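4.2 Replica placement and read latency

The second set of measurements concerns the placement of replicas across sites. In the first set (Section 4.1) all copies of an object were held in a single data hall, so that a failed disk could be rebuilt without traffic leaving the building. Here the copies are spread over three sites, Brundus, Odach and Nadar, which are joined by leased lines of equal capacity. Each site runs the same release of the Parnon object store, with the default chunk size and with compression turned off. Clients were attached to Odach only. A client request is sent to the nearest gateway, which looks up the object in its own index and then picks a replica to read from.

Two placement rules were compared. Under the fixed rule, the first copy is written to the site that received the upload and the second to the next site in a static list. Under the weighted rule, proposed by Willems in an internal report, the second copy goes to the site with the lowest mean queue length over the previous 200 seconds. Both rules keep two copies of each object, and both return success to the client only after the second copy has been stored on disk. The test set held 2930 objects, made up of still pictures with a short text record attached to each.
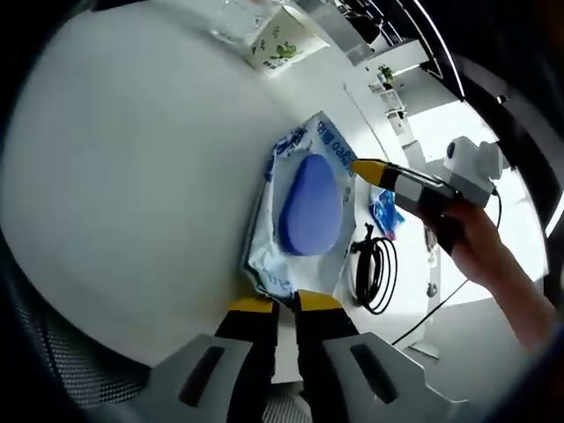
Figure 3. Sponge in printed plastic package on a white tabletop.

Object size has a direct effect on the results, as larger objects are split into more chunks and each chunk is placed separately. The pictures were stored as JPEG files, and their size after encoding depends on how much fine detail they hold. Plain areas such as the white table surface in Figure 3 encode to very little, while the creases and blue print of the package take up a larger share of the file for their area. No attempt was made to even out the sizes, and the same files were used under both rules.

Read latency was measured at the gateway, from the arrival of the request to the sending of the last byte. Under the fixed rule the median was 65 ms. The slowest reads were nearly all for objects with no copy at Odach, and they grew slower whenever the line to Nadar was carrying backup traffic. The weighted rule shortened the median by 11 ms. It had little effect on the slowest reads, which were limited by the line and not by the queues at the storage nodes.

Write latency rose slightly under the weighted rule, as the gateway must fetch the current queue lengths before it can choose a site. Caching these values at the gateway removed most of the added delay. However, when the cached values were too old, several gateways chose the same site at once and its queue filled quickly. A shorter cache lifetime reduced this effect but did not remove it. The choice of lifetime is taken up again in Section 4.3, together with the behaviour of both rules when one site is unreachable.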